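Incidencia: episodios guardados con la instrucción equivocada
Proyecto: Lencho / escena dormitorio
Abierta por: Oona Toivonen
Estado: en curso

Buenos días. Estamos generando demostraciones en simulación para el conjunto de Lencho. El objetivo son 3.850 episodios y tenemos ya 2.000. Al revisar el último lote encontré 17 en los que el texto de la instrucción no corresponde con el objeto de la tarea.

Lo que he probado:
— Reiniciar el servidor de escenas. El error sigue.
— Cambiar la semilla. El error aparece en otros episodios.
— Bajar de 8 procesos a 3. Sin error en toda la mañana, pero es demasiado lento.

Mi sospecha es que el generador de instrucciones lee la lista de objetos antes de que termine la colocación aleatoria. En la escena de la cama, la instrucción guardada habla de una taza, y sobre la sábana están el libro y el objeto verde oliva. 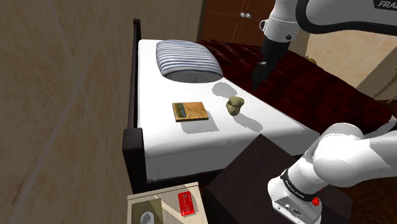
Pentti Kettunen: Hola, Oona. No borres esos episodios, las trayectorias se pueden aprovechar si reescribimos la instrucción. ¿Puedes adjuntar el registro de un proceso que falla?

Adjunto el registro. Dejo la generación parada hasta tener respuesta.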